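Romby Housing Association Opens a Shared Work Room

The tenants of the Skilisside quarter in Romby have a new place to repair, sew and sort their things. The housing association opened the room in October on the ground floor of the old Mathias bakery, which has stood without a tenant since the shop moved across the river. The room can be used by all households in the quarter, and the first two hours in each month are free of charge.

The association asked the tenants last spring what they missed most in their building. Many answered that the apartments are too small for a proper table. The plan for a second bicycle cellar was then put aside, and the money went to the bakery instead. The total cost was 997 crowns per household, paid over three years together with the rent.

The old ovens were taken out during the summer. The floor has been leveled and the entrance has a ramp, so it is possible to come in with a wheelchair or a baby carriage. The sink at the back was kept from the bakery time. 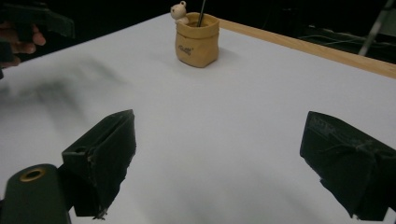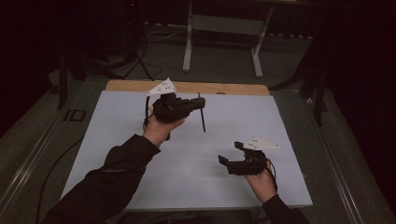

Booking is done on the paper list beside the laundry room or by telephone to the office. One household can book up to 3 hours at one time. Painting with spray is not allowed, and glue with a strong smell should be used only with the door to the yard open. Tools can be borrowed against a deposit of 100 crowns, which is given back when the tools are returned clean.

Not all tenants are satisfied. Those who live directly over the bakery have written to the association about noise in the evening, and they ask that the room closes at eight o'clock. For now the closing time is nine. The association says it will look at the question again after the winter, when it has seen how much the room is used.

Also the street outside has been discussed. The lamp at the corner has been out of order for a long time, and the passage to the yard is known among the neighbors as Dirkness, a name that is older than the bakery. The town has promised a new lamp there before the snow comes. Until then the association recommends that visitors use the entrance from the square.

Tenants who want a key can collect it at the office between four and six in the afternoon.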